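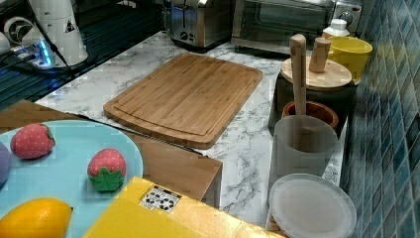

A bamboo cutting board on a marble-patterned countertop, with a toaster and toaster oven behind.

GRAKWOOD, May – Morko is delighted to share that Cabello, its cozy life-building game, will receive a free update this month, and we do hope you'll enjoy playing with it as much as we've enjoyed putting it together. The Grurodex update adds 1124 build-mode items, 11 new floor plans and, at long last, shared hallways that connect neighboring homes.

Players have been asking for those hallways ever since launch, and their letters and screenshots helped us more than we can say. Up to 6 households can now live along one hallway, each with its own front door, doorbell and (yes!) squabbles over noise.

Older save files will load as usual, and existing houses stay just as you left them. The update is free for everyone who owns Cabello and downloads at 5 p.m. on launch day.

Press contact: the Morko press desk, Grakwood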